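Bag checks at Hindlow station, do I have to say yes?

Kundmont_commuter
So the transit police put two of those walk-through detectors at the Hindlow entrance this month and now there's a line every morning. Yesterday an officer waved me over and wanted to look in my backpack. I let him, but can I say no next time? I ride the 318 bus in and I'm already cutting it close!
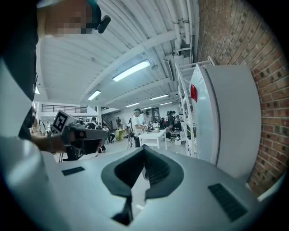

Also, is the Stitard Street side any faster?

Abdelaziz
I asked an officler the same thing. He told me I could refuse, but then I couldn't ride that day. Get the rule in writing from the station office if you can.

stitard_sue
just use the side door, took me 2 minutes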